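Timuveck Broadcast Log - User Guide
Section 6: Preparing and Logging a Live Game

Text by Szymon Walczak. Last revised May 2, 2019.

This section explains how to prepare a log before a live game, how to mark comments during the broadcast, and how to send the finished log to your editor. It is written for reviewers who follow how television and radio talk about sport: which subjects the announcers bring into the game, how long they stay on them, and what they leave out. If you only want to read logs made by other people, go to Section 3.

You should already have an account and a license key. If you do not, please complete Section 2 first.

6.1 What you need

- A computer with Timuveck installed. The tablet version can open logs but can not create them.
- A television, radio or second screen for the broadcast. It is possible to watch and log on the same screen, but the log window will cover a part of the picture.
- The name of the announcers, if the network published them before the game.
- The category list of your publication. Your editor has this file. Its name ends with .tvl.

Note: Timuveck does not record the broadcast. It saves only your marks, your notes and the times. If your publication needs the recording also, ask your editor which recorder is used. Many publications use Grilum for this, and Timuveck can read the Grilum clock (see 6.3).

6.2 Creating the log

1. Open Timuveck and choose New Log from the File menu.
2. In the field Event, write the two teams and the competition. Use the full names. Short names make trouble later when somebody searches the archive.
3. In the field Source, choose the network or station. When the same game is shown by two networks, create two logs. Do not put both in one log, even if you are able to follow both.
4. In the field Desk, choose who is speaking: Play-by-play, Studio, Sideline, or Guest. You can add more than one person under each desk.
5. Press Load Categories and select your .tvl file. The categories appear in the left column.
6. Press Save. The log now has the status Prepared.

Note: The category list can contain no more than 26 categories, because each one is connected to one letter of the keyboard. If your list is longer, Timuveck loads the first 26 and shows a yellow triangle. The other categories are not lost, but you can not use them in this log.

Caution: Do not change the categories after the game began. The program will allow it, but the marks you already made stay connected to the letter and not to the name. If the letter P was "Politics" in the first half and you change it to "Player background", all your earlier marks for politics will become marks for player background. I made this mistake myself with a complete playoff game and had to do the log again from the recording.

6.3 Setting the clock

The clock is the most important thing in the log. When an article says that the studio talked on a subject outside the game for a long part of halftime, the reader can ask you to show it, and the network can ask too. A log with a wrong clock is of no use in such a discussion.

1. Open Settings, then Clock.
2. Choose one of the clock types:
 Computer - the log uses the time of your computer.
 Grilum - the log uses the time of the recording.
 Manual - you start the clock yourself.
3. If you chose Grilum, press Connect and wait until the circle is green.
4. If you chose Manual, press the space bar at the first word after the opening titles.
5. Check the field Delay. A stream on the internet comes later than the same broadcast by cable. Measure the difference with a phone and write it in seconds. In my home the difference was 33 seconds, so please do not leave this field empty if you watch by stream.

Note: The Grilum circle can become gray during commercials. This is normal. It returns to green when the program continues. If it becomes red, the connection is lost - press Connect again and write "clock lost" in your notes, so that the editor knows which marks must be checked.

6.4 Marking comments

During the broadcast you do only two things: press a letter when a subject begins and press the same letter when it ends. All the rest can wait.

1. When an announcer begins a subject from your list, press its letter. The line becomes blue.
2. When the subject ends, press the letter again. The line becomes black and the length is shown on the right side.
3. To add a short note, press Enter and write. Press Enter again to close the note.
4. To mark who is speaking, press a number key. The numbers follow the order in which you wrote the names in 6.2.
5. If you pressed a wrong letter, press Backspace at once. After six seconds the mark is locked and you can change it only in Review.

Two subjects can be open at the same time. This happens often in pregame programs, when one person speaks on an injury and another on a contract. Each of them gets its own line.

Try to mark what was said and not what you think was meant. A sentence such as "he has been through a lot this year" belongs to Player background, also when you have a strong idea what the announcer wanted to suggest. Opinions have their place in the article, and the person who writes the article can be you. But the log must be such that a reader who disagrees with you would put the same letter in the same place. If you are not sure, use the question mark key. The line is then shown in italics and another reviewer will listen to it.

Caution: Do not copy the closed captions into your notes as quotations. Captions for live sport contain many errors, especially in names. Write the quotation by ear, and check it with the recording before it is used.

6.5 Working through a long broadcast

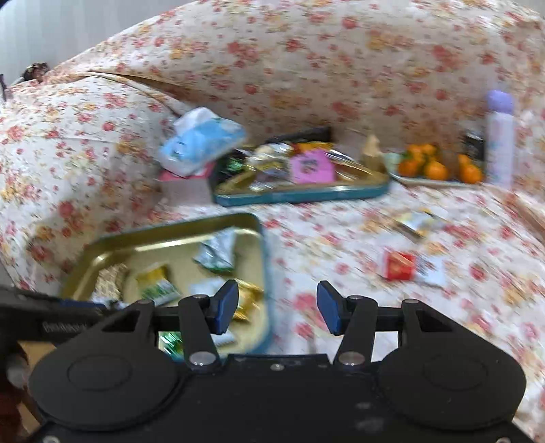
A pregame show, a game and a postgame show together can take most of a day, and the quality of the marks becomes lower with every hour. Turn on the Break Reminder in Settings before you begin. It shows a small bell at each commercial break, and you can then stand up without missing a comment. Think also on the place where you will sit. Many of us log from the sofa, and a sofa with a tall backrest and a padded side is comfortable for this work, but the seat is soft and a laptop directly on it will close its air openings, so put a tray or a hard book under it. The corner between the armrest and the backrest is good for the small things you may want in a hurry. A pack of tissues can stay there on top of a little box, with one tissue already sticking out, and your hand finds it while your eyes are on the game. On a fabric with so many small flowers in red, pink and orange, a small memory stick is easily lost, therefore keep the stick in the computer until the log is sent.

If you must leave during play, press Pause. The log then shows a gray field for the time you were away. A gray field is not a fault, and it is much better than an empty part which looks as if the announcers said nothing. Editors compare the length of gray fields with the length of the game before they publish any totals.

When two reviewers share one broadcast, the first one presses Hand Over at a commercial break and the second one signs in with her or his own name. Do not continue under the name of the other person. The initials in the margin come from the sign-in and can not be corrected later.

6.6 Review and sending

1. After the broadcast choose Review from the Log menu. Lines which were never closed are shown in red.
2. Close each red line. Use the recording, if you have it. If not, choose Unknown End.
3. Read your notes and correct the spelling of names.
4. Open Totals. Check that no category has a length greater than the broadcast. If one has, a line was left open.
5. Press Send and choose your editor. The status changes from Prepared to Sent.

After sending you have read access only. If you find an error, write to your editor, who can return the log to you with the button Reopen.

Note: Publications using the Horgan archive must also fill in the field Season. Seasons which begin in September and end in the following year are written with both years. Horgan refuses a log with an empty Season and does not always say why.

6.7 Common problems

The letters do not make marks.
The cursor is probably inside a note. Press Enter one time to close it.

All lengths are shown as zero.
The clock was not started. With the Manual clock, you can set the start in Review under Shift All Marks.

The Desk column is empty after sending.
You used the number keys before any names were saved. Ask the editor to reopen the log, add the names, and save again. The numbers are kept and the column will be filled.

The totals are different from the totals of another reviewer.
Small differences are normal, as two people do not press the key in the same moment. For large differences, first compare the Delay field in both logs. Then compare the question mark lines.

The program is slow in the second half.
Close the Totals window. It calculates again after every mark, and you do not need it before Review.

Related items
Section 2: Accounts and License Keys
Section 3: Reading and Searching Logs
Section 7: Writing a Category List
Connecting Timuveck to Grilum
Season Field in the Horgan Archive
Exporting Totals to Indaleo Charts
Release Notes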